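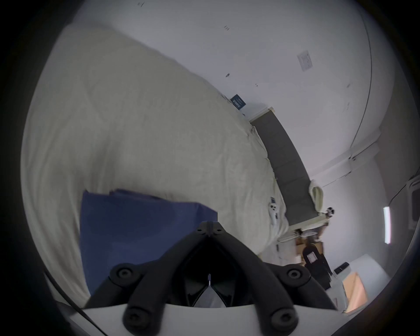 Pre-session check, hand-held gripper, bedroom station, Zandley site. We run this list before every block of hand demonstrations, and I love how fast it has become — 12 minutes now, down from 25 when we began in November. The task in this block is cloth on bedding: pick up the folded navy cloth lying on the duvet, set it down somewhere else on the bed, let go cleanly. Rumpled bedding is a great teacher for the policy, so please leave the folds alone between takes!

Checked by: Shota Yagi
Reviewed by: Sayaka Nakajima
Date: Feb 14, 2025

1. Finger joint screws tight
OK. Quarter turn on one of them. Marked with paint pen so we can spot drift at a glance.

2. Bolt caps seated on both fingers
OK. Pressed each one by thumb. A loose cap snags on knit fabric and ruins a lovely take.

3. Fingers close evenly, no rubbing
OK. Very smooth after the cleaning. Nice work, whoever did that.

4. Base plate free of cracks
OK.

5. Cable strain relief and slack
COMMENT. Slack is fine for a standing operator but short if you kneel at the foot of the bed. Longer cable requested from Wurari. Until it comes, stand.

6. Lens clean, full circle visible in preview
OK. Wiped twice, there was a thumbprint.

7. Loose items on the bed
COMMENT. Anything small and hard on the duvet gets written on the take sheet or moved to the desk before the first take. Either is fine, but pick one and keep it for the whole block. SN: agree, and the same goes for the rolled cushion by the side panel.

8. Walking path around the bed
COMMENT. Chair and cardboard boxes are near the foot of the bed. Operators look at the gripper, never at their feet, so slide the chair back before you start. Please do this every time, even for a single take.

9. Bed rail and padded side panel
OK. No sharp edges found by hand. Avoid dragging the fingers along the padding.

10. Operator wrist check
OK. Break after every 200 takes, no exceptions. I know it's tempting to keep going when the grasps are looking so good.

11. Storage
OK. Room for 2000 more takes before the drive has to go to Filtham.

12. Stop word agreed between operator and logger
OK. Still "Ichikawa". It gets a laugh and it carries across the room.

Result: cleared to record, with items 5, 7 and 8 open.

SN: Shota, could you add a line for glove size? The medium pair is stretched and the trigger feels vague with it. Otherwise really pleased with this one.

SY: Will do, going in as item 13 on the next sheet.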